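How to Prepare Your Team and Your Rooms for a Humanoid Helper

Written by Bijan Ghaffari, facility training, Lorkport office
June 11, 2019

In our company we began last October to prepare the evening room reset for a humanoid robot. Room reset means to put chairs back at the tables, pick up what was left on the floor and check that the walkways are free. Before, this was done by people only. I write down how we organize it, so that other offices of Petek can do the same without making our mistakes again.

You need: a floor plan of the room, one person who knows the room very well, one person for the simulator, and a small notebook. The software we use is Brunudero, but the steps are the same with any simulator where you can look through the eyes of the robot.

Step 1. Talk to the people first

Do this before you install anything. In our case the management told the evening team by e-mail, and it was a bad start. Ghazal Mahmoudi, who leads this team, received 2 resignations in one week. Later we sat together and explained which tasks will move to the robot and which will stay. After this talk the mood was much better, but the trust needed some months to come back.

Prepare a simple list with the name of every task and who will do it. Put it on the wall near the lockers. When something changes, change the list on the same day.

Step 2. Write down the work as it is really done

Walk with an experienced colleague for one full shift. Do not ask "what is your procedure". Ask "what do you do now, and what do you look at". We learned that our people never pull a chair by the back when the floor is freshly polished. They lift it a little from the side. This was in no manual.

Write short sentences, one action in each. If the colleague says "it depends", stop and write down on what it depends.

Step 3. Build the room in the simulator

Start from the floor plan and add the walls, the floor and the furniture. Measure the chairs yourself. The catalog sizes for our chairs were wrong, and Nima Ghasemi had to correct every model by hand.

Pay attention to the floor. A shiny floor with many knots in the wood is more difficult for the vision software than a plain gray one. A dark knot can be taken for a small object, and a reflection can hide the line between two boards. If your real floor is like this, do not make it simpler in the simulator. You will only move the problem to the day when the real robot comes.

Step 4. Do practice runs from the robot's view

Let the cleaning and facility staff sit at the screen, not only the technicians. Siamak Alipour was against this at first, he thought it would cost too much time. Now he plans the sessions himself.

For each run:

Open the room and tilt the head view down, so the floor in front of the robot is visible.
Find the nearest chair and check that the hand is not already too close to it.
Look where the wall meets the floor. In our room there is no baseboard in the model, so the only help is the change of color.
Say aloud what you would do as a person, and then give the command.
Write in the notebook every moment when you hesitated.

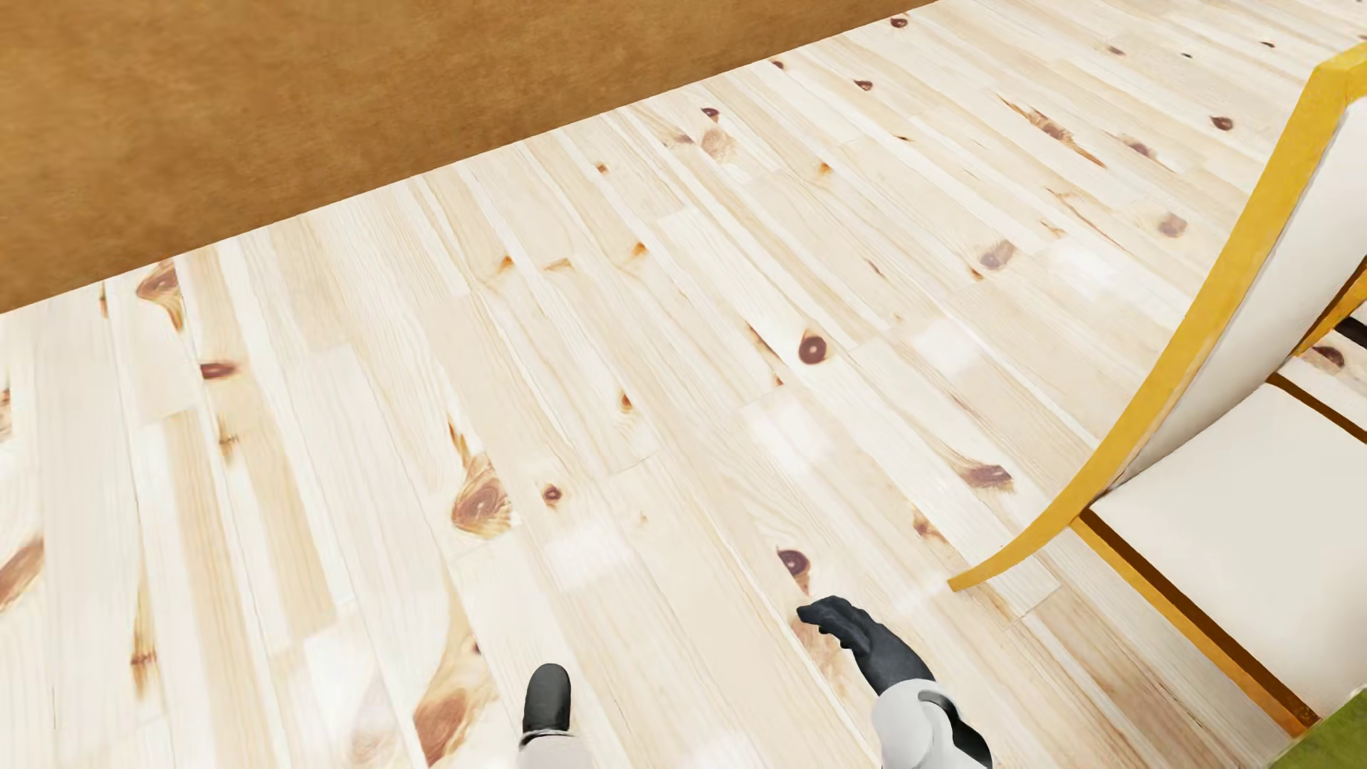
The notes about hesitation are more useful than the error reports. After 400 runs we had a notebook full of sentences like "I don't know if this is a spot or a thing on the floor". We gave these sentences to the engineers at Muko and they used them for choosing the next training material. For the staff it was important to see that their remarks went somewhere.

Keep a session short. After around 2 hours people do not look carefully anymore, they only click.

Step 5. Change the job description in writing

This step is often forgotten. A person who spends part of the shift at a screen, judging what a robot should do, has a different job than before. Zofia Olszewski from the staff council asked us to put it on paper, with the training hours and the new pay group. It took long, but I recommend to finish it before the first real shift with the robot.

Decide also who is allowed to stop the machine. With us it is everybody in the room, and the person does not have to give an explanation the same evening.

Common problems

The staff is afraid to make mistakes in the simulator. Show them how to restart the run, and make one mistake yourself in front of them.

The old paper checklist is still used next to the new one. Collect the old copies. We found them in drawers even in spring.

Younger colleagues take the mouse all the time. Fix the order of turns before the session starts and write it in the notebook.

Questions about the floor plan files please send to Nima, and questions about shifts to Ghazal.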